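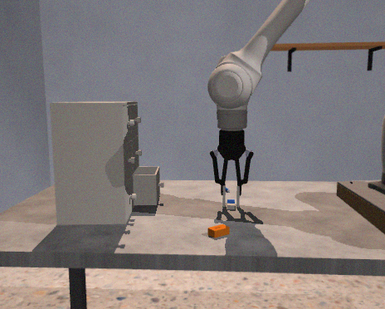 I have spent a good part of this year reading reports in which somebody claims a robot arm can do a job, and I want to make a case for a few dull rules about how such claims are written down. Most of the work I see starts in simulation. A block is to be picked up, or a drawer is to be pulled open or pushed shut, and the same thing is tried again and again with small changes. It is cheap, it is safe, and it lets a small team try things they could never afford to try on a real bench. I have no quarrel with any of that. My quarrel is with the single number that comes out at the end.

Take a report we were sent at Ridgeway in December. It gave a success rate for a block-lifting task over 1,000 simulated runs. It did not say what counted as a success. Keisha Brannigan, who had to decide whether we should build on it, wrote to ask. The answer was that a run passed if the block left the table at any point. It could be lifted a finger's width and dropped and it would still pass. When she scored the same runs again, asking for the block to be held for two seconds, the rate fell so far that we put the report aside.

The authors had not cheated. They had a rule in their heads and had not thought to write it out. So my first point is that the pass rule should be printed next to the number, in one sentence, every time. If it takes a whole page to explain, it is probably several rules and should be reported as several numbers.

My second point is about what changes between runs. A thousand runs with the block in the same spot are worth very little. The report should say what was moved, by how much, and who or what chose the positions. Lighting belongs on that list too. A policy that works from camera pictures has to cope with the arm's own shadow falling across the table, and shadows change a great deal when the light is moved. I have read plenty of reports that shift the block by a few centimetres and leave the light alone from the first run to the last, with no mention of it.

Third, spare objects. If there are things on the table the arm has not been asked to touch, the report should say whether touching them is a failure. Teams differ on this. Gus Dunleavy thinks a nudge is harmless if the right block ends up in the right place. I think a machine that knocks into things on the way to doing its job has done its job badly, and anyone who has watched one work near glassware will probably agree with me. Either view can be defended, but readers need to know which one was used.

Fourth, the discarded runs. Simulators go wrong. Blocks sink into tables or shoot off sideways, and it is fair to throw those runs out. It is not fair to do so silently. One log I went through had 1,683 runs in it and the write-up mentioned 1,000. There may have been a good reason for the gap. I asked and never got a reply.

The usual objection is that all this slows people down. Hazel Lyons put it to me on a call, and she is right that her group at Stanstead is small and has no spare hands. But we tried a one-page form with 14 questions on it, and most people filled it in before their tea went cold. Sylvie Penner has since cut it to 7, and I don't miss the ones that went.

A harder objection is that a standard drawn up now will be out of date soon, and will reward people for doing well at last year's tasks. I take that seriously. It is why I would leave the choice of task entirely alone. Lift what you like, open what you like. I only want the conditions written down so that a stranger could run the thing again and get something close to the same answer.

I would start with the pass rule, and I would like buyers and funders to send back any report that leaves it out. We began doing this at Ridgeway in a small way. Two reports have gone back so far, and one of them has been returned to us with the sentence added.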